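发布：10/5/25
发布方：Skerkwood 测试组
联系人：Itzel Nava（报名与排期）、Anca Buzatu（技术问题）

# Gillirbridge 移动端封闭测试参与者招募（存档迁移与断线重连专项）

Gillirbridge 是一款回合制移动端策略游戏，玩家在六边形地图上修建驿道、编组护送队，与其他玩家异步对战。目前客户端已完成新版存档格式的改造，内部代号 Magyar。本次招募的测试内容限于 Magyar 分支的三个模块：存档迁移、断线重连、跨设备登录。美术、剧情、关卡难度均不在测试范围内，相关意见可以写在反馈表末尾的自由栏，测试组会转交，但不逐条回复。

招募名额 287 人，其中 87 人进入高频组，其余进入常规组。两组的任务量和补偿标准不同，见第 4 节和第 7 节。报名时可以填写意向组别，最终分组由测试组根据设备型号和网络条件确定。

## 1. 测试背景

旧版存档采用整包写入：每个回合结束后，客户端把全部状态序列化为一个文件，上传到服务器，并在本地保留一份副本。地图较小时没有明显问题。地图扩展以后，单个存档的体积上升，弱网环境下上传超时的比例随之上升，部分玩家在超时之后重新打开游戏，会看到回合数倒退一格，资源却停留在倒退之前的数值。客服将这类工单归为“回合错位”，上一轮公开测试结束时累计 2,524 单。

Magyar 分支改为增量写入。每次操作产生一条日志记录，带有递增序号和校验值，服务器按序号合并，每隔 100 条记录生成一次快照。客户端重连时先比对快照编号，再补发缺失的记录。理论上，无论连接在哪一步中断，恢复后的状态都应当等于最后一条被服务器确认的记录所对应的状态。

内部测试使用的是固定机型和可控网络，覆盖不到真实环境中的多数组合。例如：系统在后台回收进程、用户在地铁中切换基站、家庭路由器重新拨号、手机时间被手动修改、两台设备先后登录同一账号。以上情况需要外部参与者在日常使用条件下提供数据。

## 2. 测试安排

测试在一月进行，分为四个阶段。具体开始日期在录取通知中给出，各阶段之间不留空档。

**阶段一：安装与基线。** 参与者安装测试客户端，使用测试组发放的账号登录，完成设备信息采集和一次网络基线测量。该阶段不需要正式游玩，完成教学地图即可。教学地图不可跳过，其中包含若干条用于校准日志时间戳的固定操作，顺序打乱会造成后续数据无法对齐。

**阶段二：旧档迁移。** 测试组向每个账号导入一份预先制作的旧版存档，参与者在客户端中执行迁移，并按照核对表逐项比对。预制存档共有五种，按账号随机分配，参与者之间的存档内容可能不同，请勿互相参照结果。

**阶段三：断线与重连。** 参与者按任务卡在指定时机中断网络，再恢复连接，记录恢复后的界面状态。中断方式包括开启飞行模式、关闭路由器、在 Wi-Fi 与移动数据之间切换、强制结束应用进程。高频组的任务卡另含“战斗结算过程中断线”一类，常规组没有。

**阶段四：跨设备。** 参与者用第二台设备登录同一账号，在两台设备之间交替操作。没有第二台设备的参与者可以申请跳过本阶段，补偿按三个阶段结算。

测试服务器部署在 Clolbridge 节点，与正式服完全隔离。测试期间可能有不预先通知的停机，用于观察客户端在服务器主动断开时的行为。停机期间无法登录属于正常情况，不需要提交故障报告，但需要在当日记录中填写首次发现无法登录的时间。

## 3. 参与条件

### 3.1 必须满足

- 年满十八周岁。
- 拥有一台日常使用的智能手机，系统为仍在接收安全更新的版本，可用存储空间足以安装测试客户端（安装包体积在录取通知中注明）。
- 可以使用至少两种网络，其中一种为移动数据。
- 能够阅读中文任务卡并以中文填写反馈。
- 能够使用系统自带的录屏功能，并能将录屏文件上传到指定地址。
- 同意签署保密协议，见第 8 节。

### 3.2 优先考虑

- 玩过上一轮公开测试，并提交过“回合错位”工单的玩家。报名时请填写工单编号，找不到编号的可以填写当时的昵称。
- 使用入门级或停产机型的玩家。内部机房中中高端机型较多，低内存设备的后台回收行为样本不足。
- 日常通勤路线包含地下路段、隧道或跨城铁路的玩家。
- 有两台不同操作系统设备的玩家。
- 具备软件测试、网络工程或相关专业背景的报名者。该项只作参考，没有相关背景不影响录取。

### 3.3 不予录取

- 使用模拟器、云手机或多开工具作为主要设备。
- 设备已解锁引导程序或获取系统最高权限。此类设备上的文件写入行为与普通设备存在差异，数据无法合并分析。
- 本人或同住亲属在 Skerkwood 任职，或在为 Skerkwood 提供外包服务的单位任职。
- 在以往测试中违反过保密协议。

账号交易、代练、代报名一经发现即取消资格，已经产生的补偿不予发放。

## 4. 工作量说明

常规组每天完成一张任务卡，高频组每天完成三张。任务卡在当天零点刷新，次日零点失效，失效后不能补做。每张任务卡包括操作步骤、预期结果、实际结果填写栏和录屏上传入口四个部分。

连续两天未提交任务卡的账号会收到一次提醒，提醒之后仍未提交的，视为退出。退出者的名额由候补名单递补，递补者从当前阶段开始参与，不补做前面的阶段。

高频组要求在不同时段分别操作，三张任务卡不能连续完成，两张之间至少间隔两小时。间隔时间由服务器记录，客户端上会显示倒计时。时间安排固定、白天无法使用手机的报名者，建议选择常规组。

任务卡的难度不统一。部分任务卡只要求在指定画面停留并锁屏，另一部分要求在动画播放到特定位置时切断网络，可能需要多次尝试。多次尝试均未成功的，在实际结果栏选择“未触发”，并写明尝试次数，按完成计算。不要为了得到预期结果而修改记录。“未触发”的数据同样有用，测试组据此判断任务卡的时间窗口是否设置得过窄。

## 5. 记录规范

本次测试的分析依赖客户端日志与人工记录的对照。日志由客户端自动上传，人工记录由参与者填写。两者不一致时以日志为准，但不一致本身会被单独统计，所以人工记录应当按照看到的内容填写，不要根据推测补全。

### 5.1 状态字段

每张任务卡中需要填写的状态字段如下：

| 字段 | 填写内容 | 读取位置 |
|---|---|---|
| 回合数 | 整数 | 主地图左上角 |
| 木料、石料、铜币 | 三个整数，以逗号分隔 | 主地图顶部资源栏 |
| 护送队状态 | 行进／驻扎／交战／返回 | 队伍面板 |
| 快照编号 | 八位字符 | 设置—诊断—存档 |
| 末条记录序号 | 整数 | 设置—诊断—存档 |
| 网络类型 | Wi-Fi／移动数据／无 | 系统状态栏 |

断线之前和恢复之后各填写一次。如果断线前没有来得及读取快照编号，该字段填“缺”，不要填写上一次的编号。

资源栏在数值较大时会自动缩写，例如以“万”为单位显示。填写时需要点按数值，在弹出的窗口中读取完整数字。缩写值不能用于比对。

### 5.2 时间

所有时间使用客户端诊断页中显示的服务器时间，格式为二十四小时制，精确到秒。系统时钟与服务器时间可能存在偏差，两者不可混用。“修改系统时间”类任务卡会另外要求填写系统时钟的读数，卡片上有明确标注。

### 5.3 录屏

录屏从断线前的主地图画面开始，到恢复后诊断页完整显示为止，中间不得剪辑。录屏前关闭通知横幅，避免录入私人信息。如果录屏因系统限制被中断，保留中断前后的两段文件，按先后顺序上传，文件名末尾分别加“甲”“乙”。

强制结束应用进程时，部分机型会同时终止录屏。遇到这种情况，可以改用另一台设备拍摄屏幕，拍摄时手机平放在桌面上，关闭自动旋转，屏幕亮度调至中间档位，避免顶灯在屏幕上形成反光。能够看清回合数和资源栏即可，不要求画质。 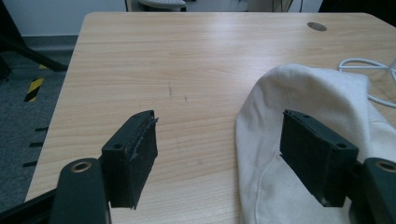
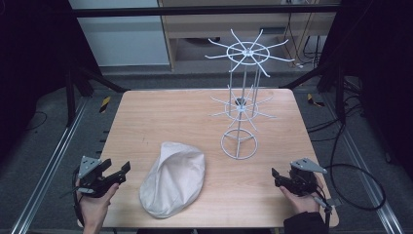 浅色木纹桌面与夹持器，两个视角。

### 5.4 异常分级

发现异常时，除任务卡外还需要提交异常单。异常单按以下标准分级，由参与者初步填写，测试组复核。

**一级：状态损坏。** 恢复后的数值与断线前、断线后任一合法状态都不一致。例如回合数回退而资源未回退，护送队同时出现在两个格子，或者存档无法打开。发现一级异常后应立即停止操作，不要重启客户端，不要清除缓存，先上传诊断包，再提交异常单。

**二级：状态丢失。** 恢复后的状态合法，但比最后一次看到确认标记时的状态更早。确认标记是回合按钮右侧的实心圆点；空心圆点表示记录尚未被服务器确认，此时丢失操作属于设计范围之内，不构成异常。

**三级：显示错误。** 诊断页数值正确，主地图或队伍面板显示不正确，切换画面后恢复正常。

**四级：等待过长。** 状态最终正确，但重连过程超过任务卡规定的时限。

不能确定级别时按较高的一级填写。初步填写的级别与复核结果不一致，不影响补偿。

### 5.5 常见的无效记录

根据以往测试的经验，以下情况会导致记录作废：

- 断线前没有等待确认标记出现，任务卡又要求在确认之后断线。
- 使用了游戏加速器或代理软件，使断线由中间节点承担，客户端没有检测到连接中断。
- 开启飞行模式后 Wi-Fi 仍然保持连接。部分系统会记忆上一次飞行模式下的 Wi-Fi 状态，操作后请查看状态栏。
- 同一账号在阶段四之前登录了第二台设备。
- 任务卡填写的是前一天的编号。

作废的记录会在次日标注原因。单个账号作废记录过多时，Itzel Nava 会通过站内信联系参与者，确认对步骤的理解是否一致。该联系不计入违规。

## 6. 阶段二核对表的补充说明

旧档迁移是三个模块中对人工核对依赖最重的一个。迁移程序需要把旧格式中的隐式状态转换为显式记录，凡是旧格式没有直接保存、由客户端每次启动时重新计算的数值，都有可能在转换后出现偏差。核对表中标有星号的条目属于此类，包括：

- 驿道的剩余耐久。旧格式只保存建成回合，耐久由当前回合数推算。
- 护送队的疲劳值。旧格式保存的是上次驻扎的时间。
- 邻居玩家的外交倾向。旧格式保存了事件列表，倾向值在加载时逐条累加。
- 季节进度。旧格式不保存，由账号创建时间推算。

核对时先在迁移前的只读预览中记录星号条目的数值，再执行迁移，迁移完成后在正式画面中读取同一条目。只读预览在迁移完成后会自动关闭，不能再次打开，因此迁移前应确认所有星号条目都已经记录。漏记的，相应条目填“缺”。

五种预制存档的特征不对外公布。个别存档故意包含不合法的数据，例如指向不存在格子的驿道。迁移程序对这类数据应当给出提示并将其隔离，存档的其余部分照常可用。如果客户端给出隔离提示，请完整抄录提示编号。如果迁移过程中客户端退出，重新打开后会从中断处继续，同样需要记录退出时进度条的位置。

迁移不可逆。需要重新执行的，可以向 Anca Buzatu 申请重置账号，申请中写明原因。每个账号可以重置一次，重置前的记录保留，不会被覆盖。

## 7. 补偿

参与补偿以两种形式发放，报名时选择其一，录取后不可更改。

**形式一：转账。** 按有效任务卡张数结算，单价在录取通知中列明，高频组与常规组单价相同。测试结束后一次性支付，需要提供本人名下的收款账户。依法应当扣缴的税款由发放方代扣。

**形式二：正式服道具。** 折算为正式服的铜币和外观，在测试结束后发放到指定账号。道具不可转让。正式服账号被封禁的，不能选择此种形式。

“未触发”的任务卡计为有效。作废的任务卡不计。经过复核的一级异常和二级异常另有附加补偿，同一问题由多人提交的，每个人都按首次提交计算，不区分先后。三级和四级异常没有附加补偿。

移动数据流量费用由参与者自行承担。常规组的流量消耗较低，主要来自录屏上传，建议在 Wi-Fi 下统一上传。任务卡允许延迟上传录屏，只要文字部分在当日提交即可，录屏可以在本阶段结束之前补传。

测试期间产生的游戏进度不会转入正式服。测试账号内的全部内容在测试结束后删除。

## 8. 保密与数据处理

参与者在录取后签署电子版保密协议。协议限制的内容为测试客户端的画面、日志、任务卡文本以及异常的具体触发方式。参与过测试这一事实不属于保密范围，可以公开提及。

客户端采集以下数据：设备型号、系统版本、可用内存、可用存储空间、网络类型切换事件、连接建立和中断的时间、应用进入前台与后台的时间、存档记录和快照。客户端不采集通讯录、短信、相册和精确位置。基站切换事件由系统接口提供，只包含切换发生的时间，不包含基站编号。

录屏文件只用于与日志对照，由测试组内部人员查看。参与者可以在任意时间要求删除已经上传的录屏，删除后相应任务卡的有效性不变。要求删除日志的，视为退出测试，已经完成的有效任务卡照常结算。

设备信息与报名信息分开存放，分析时只使用账号编号。报名信息在补偿发放完毕后删除，未录取者的报名信息在候补名单关闭后删除。愿意接收后续测试通知的，可以在报名表中单独勾选，默认不勾选。

## 9. 测试客户端的已知问题

以下问题已经登记，不需要重复提交：

1. 在深色模式下，诊断页的末条记录序号对比度过低，读取困难。可以长按该行复制后粘贴到任务卡。
2. 横屏状态下开启键盘，任务卡的提交按钮会被遮挡。收起键盘后恢复。
3. 部分折叠屏设备在展开的瞬间会触发一次多余的重连，日志中表现为连续两条握手记录。
4. 教学地图第二步的箭头指向错误的格子。按文字说明操作即可。
5. 系统语言设为从右至左书写的语言时，资源栏的顺序颠倒。填写时按图标对应，不按位置对应。
6. 低电量模式下确认标记的刷新间隔变长，空心圆点可能停留较久。涉及确认标记的任务卡应当关闭低电量模式后执行，卡片另有说明的除外。

第 3 项在阶段四中仍需要记录，跨设备场景下多余的握手可能与另一台设备的登录发生竞争，是否会造成状态问题尚无结论。

## 10. 报名方式

在 Skerkwood 玩家中心的“测试招募”栏目提交报名表，选择编号为“Magyar-外部”的条目。每人限报一次，重复提交以最后一次为准。报名表包括以下内容：

- 联系邮箱。
- 手机型号与系统版本，有第二台设备的一并填写。型号以系统“关于本机”页面显示的为准，不要填写商品名称的简称。
- 可用的网络类型，以及日常弱网情况的简要描述，例如出现的地点和频率。
- 意向组别与意向补偿形式。
- 上一轮公开测试的昵称或工单编号（如有）。
- 一段对过往遇到的断线或存档问题的描述，任意游戏均可，二百字以内。

最后一项用于了解报名者描述问题的方式。写明操作顺序、当时的网络状况和看到的结果即可，不需要分析原因，也不需要附截图。没有遇到过此类问题的，填写“无”，不影响录取。

名额录满后报名入口自动转为候补登记。录取结果以邮件通知，邮件中附有客户端下载地址、测试账号和协议签署链接。收到邮件后需要在三天内完成签署，逾期未签的名额转给候补。没有收到邮件的，可以先在玩家中心查询状态，显示“待定”表示仍在候补名单中。

录取按设备型号分层进行。同一型号的报名者过多时，在该型号内部抽签，因此报名时间的先后不影响结果。优先条件只在分层之后起作用。

## 11. 问答

**测试期间更换手机怎么处理？**
阶段四之前更换手机，需要先联系 Anca Buzatu 解除原设备绑定。自行在新手机上登录会被记为跨设备操作，当天记录作废。

**只用一张电话卡，没有家庭宽带，可以参加吗？**
可以，需要另有一处能够稳定使用的 Wi-Fi，例如宿舍网络。需要网页认证的公共 Wi-Fi 不适用，认证过期会造成难以区分的中断。

**平板可以作为主要设备吗？**
可以作为第二台设备，不作为主要设备。没有蜂窝模块的平板也可以用于阶段四。

**测试中要和其他玩家对战吗？**
异步对战的对手由服务器脚本生成。高频组在阶段三会有一部分任务卡与其他参与者配对，配对由系统完成，双方不需要同时在线，也没有交流功能。

**对战输赢影响补偿吗？**
不影响。

**任务卡写得不清楚怎么办？**
在卡片右上角点“疑问”，填写不清楚的步骤。得到答复之前可以先完成当天的其他卡片。因卡片表述有误造成的作废会改回有效。

**测试组是否提供工作证明？**
不提供。参与测试不构成劳动关系或实习。需要志愿时长、学分证明的，同样不提供。

**能否推荐朋友报名？**
可以转发本页，没有推荐奖励。住在同一地址、使用同一宽带的两人可以同时录取，报名表中需要注明，测试组会将两个账号标为共用网络。

报名与排期问题请在玩家中心发站内信给 Itzel Nava，标题写明“Magyar 报名”。客户端、账号重置和协议条款中涉及数据采集的问题发给 Anca Buzatu，标题写明“Magyar 技术”。站内信在工作时间内处理，附件请打包为单个文件。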